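Salt Reduction in Quick-Pickled Vegetables: Final Project Report

Rosalía Villanueva, Hugo Marín and Itziar Casado
Submitted June 25, 2021 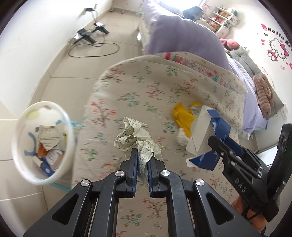

We use cookies to improve your experience on this site. Accept | Manage preferences

1. Introduction

Quick pickles are made by pouring a hot vinegar brine over raw vegetables and keeping the jar in the refrigerator. The home recipes collected at the start of this project varied widely in salt, and few gave a reason for the amount. The aim of the project was to find out how far the salt could be lowered before tasters noticed a loss of flavor or crunch. The project did not address shelf-stable canning, and none of the recipes should be used for that purpose.

2. Method

Three vegetables were selected: cucumber, carrot and red onion. Each was prepared in a full-salt brine, a half-salt brine and a brine with no added salt. Vinegar, water, sugar and mustard seed were kept the same throughout. All jars were refrigerated for five days before tasting.

The tasting panel consisted of 18 students from the Plerthorpe residence hall. Samples were served in coded cups, and panelists rated sourness, saltiness, crunch and overall liking. Plain crackers and water were offered between samples. Emiliano Tejada prepared the codes and did not take part in serving.

The first batch of carrots was discarded. The slices had been cut by hand and were too uneven to compare, so a mandoline was used for the second batch.

3. Results

Red onion gave the clearest result. Of the 18 panelists, 13 rated the half-salt onion as high as or higher than the full-salt version for overall liking. Several wrote that the full-salt onion was too strong to eat by itself.

Carrot scores differed little between the full-salt and half-salt jars. Cucumber was the exception – the no-salt slices were described as watery and soft, and only five panelists said they would eat them again.

4. Discussion

A half-salt brine appears suitable for onion and carrot. For cucumber, the group recommends further trials in which the slices are salted and drained before the brine is added. The panel was small and drawn from a single residence hall, and the findings should be read with that in mind. Crunch was judged by taste alone, as no texture meter was available.

5. Acknowledgments

The group thanks its advisor, Cayetano Ortuño, for his comments on the draft and for the use of the teaching kitchen.

Contact | Copyright 2021 Plerthorpe Food Studies | Back to top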